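Broltivham hand-held gripper kit: notes after a month on the bench

August, by Gediminas Rebane
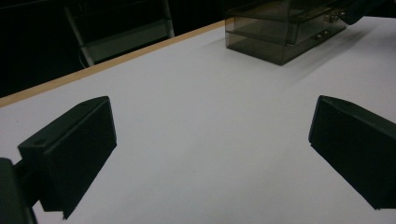
The Broltivham kit is a hand-held parallel gripper with a camera mount, sold for recording manipulation demonstrations without a robot arm attached. You hold it, you do the task, and the recording goes to whatever you train with. I bought the basic version with my own money, plus one spare finger set. Most of my comments concern the fingers, which are thick black wedges with a beveled top face. At full opening they leave a wide gap, and from the camera's position the tabletop between them stays clear all the way up to the two-drawer smoked plastic box I use as a target. The cost is at the sides. Each finger covers a large part of the lower view, so a small part lying next to a finger, outside the gap, is easily hidden. Plan the approach so the part comes in through the middle.

Assembly

The kit arrives in two bags and a flat box. The printed guide is four pages and skips the cable routing. The PDF on the Zostine store page covers it, but the PDF is for the previous revision and shows the trigger spring on the wrong side. If the trigger feels stiff in the first third of its travel, take the spring out and turn it over. Total assembly time for me was 51 minutes, including one restart.

Fastener quality is acceptable. The finger screws go into threaded inserts, and the inserts held through repeated finger changes. The handle screws go straight into the printed plastic and will strip if you use a powered driver. Use a hand driver and stop when the head seats.

Opening and repeatability

The trigger is linear over most of its travel. The last few millimeters at the open end have a dead zone where the encoder value keeps changing slightly and the fingers do not. I clamp that range in software. At the closed end there is no dead zone, but there is some flex if you squeeze hard, and the encoder reads the flex as additional closing. Calibrate against a soft stop with light pressure, then calibrate again after any finger change.

I logged 1000 open-close cycles over several evenings, by hand, with the Merkidari logging script. Drift in the fully open reading was smaller than the noise. Drift in the closed reading was visible after the first few hundred cycles and then leveled off, which I put down to the finger pads settling. The log files are plain CSV — no complaint there.

Drawer task

Small drawers are my standard test. The knobs are small and rounded, the drawers are light, and the whole organizer slides if the pull is off axis. With the stock fingers I could open the lower drawer consistently. The upper one took more care, as a pull with any upward component tips the box. Of the first 18 recorded attempts on the upper drawer I discarded 4, all for the box moving.

The translucent plastic is a separate problem. Depth from stereo on tinted, see-through walls is poor, and a policy trained on depth alone will miss the near face. I train on color only for this task. A matte white table helps with contrast against the black fingers, but in low light auto exposure tends to pull the white down to gray and the fingers lose all surface detail. Lock the exposure before a session. The menu option is under Advanced, two levels down, and resets on every firmware update.

Software

The Kaijage recorder bundled with the kit does three things: preview, record, export. Preview lag is noticeable but does not affect the saved timestamps. Export is slow on long sessions and gives no progress indicator. On my machine it used almost all available memory once, on a session I should have split. Dropped frames are written to a side file, and the viewer does not show them — open the side file yourself.

Support answered one email about the spring in two working days and confirmed the guide was out of date. A second email, about the exposure setting, has had no reply so far.

Price and verdict

For single-operator recording on a table, the kit does the job and I am keeping it. I would not buy the carrying case, which does not fit the gripper with fingers mounted. The spare finger set is worth having if you plan to cut the pads down, as I did for the knobs. Anyone working mainly with very small parts should wait for the slim fingers, listed on the store page as coming soon since before I ordered.

Next entry: pad materials, with pull-off force numbers if the scale arrives.

Contact: use the form on the About page | © Gediminas Rebane | Back to top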